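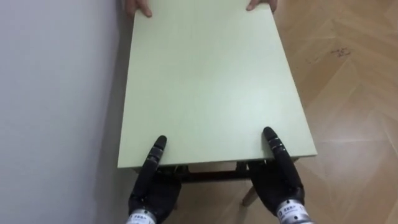

Moving the desk, and other February jobs

I've been working from home for four years and in that time I've never once liked where I sit. The desk faces a wall in the back room and the afternoon sun comes in from the left. By three o'clock I'm squinting at the screen with the blind down and the lamp on, in the middle of summer. So this February I decided to sort it out before the busy season starts.

The first thing I did was measure. The room is small and the door opens inwards, which rules out one corner. A 30 cm gap behind the chair is not enough. I tried it for a week and hit the bookcase every time I stood up. I ended up putting the desk side-on to the window, with the bookcase out in the hall. It's not a great place for a bookcase but the hall was only holding shoes.

The second thing was the chair. Mine came from an office clearance in Clemthorpe and the gas lift had been sinking for months. I'd been putting it back up every morning and not thinking about it. A replacement lift from Fusex cost $23 and took most of an evening to fit, mainly because the old one had seized in the base. Trinh Lâm from next door lent me a pipe wrench and that finally shifted it.

Cables next. I threw out 11 of them. Two were for a printer I gave away before we moved here. The power board is now screwed to the underside of the desk and I can vacuum without unplugging the modem, so my partner is happier too.
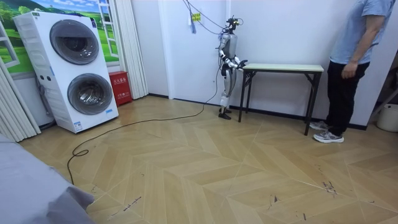 A second surface

What's made the most difference is having somewhere else to put things. For years the desk was also where I opened the mail, wrapped parcels and ate lunch. Now there's a cheap folding table in the laundry and all of that happens out there. I fold it up when the clothes horse has to come in.

Purificación Aranda, who I worked with years ago, used to clear her desk completely at the end of every day. I thought it was a bit much. I've been doing it for three weeks now and it takes a couple of minutes, less if I've kept the mail out of the room.

Still to do: the lamp. I have an old Vlček with a clamp that's too narrow for this desk, and the switch has started to buzz. I might try a floor lamp instead. The blind also needs a new cord - I've had it on the list since Easter last year - and I want to put some felt under the chair before it marks the boards any more.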